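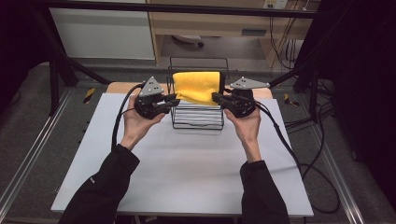 The town that washes for its neighbours

In Cotero, the public laundry opens before the bakery. It has 21 machines and serves 1,963 inhabitants, many of them living in flats too small for a washer of their own.

Milagros Orellana has managed the place since April. She told me that towels are the most difficult customers. People put too much powder, she said, and after some months the cloth does not drink water any more. She recommends half the usual dose and no softener. 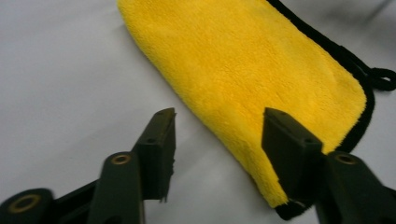

Drying without the sun

Winter is the hard season. Daithí Breathnach, who moved here from Ireland at the age of 63, still hangs everything on a rack beside the window. He shakes each towel twice before hanging it, so that the pile stands up again. The dryers at the laundry are quicker, he admits, but he likes the smell of the slow way.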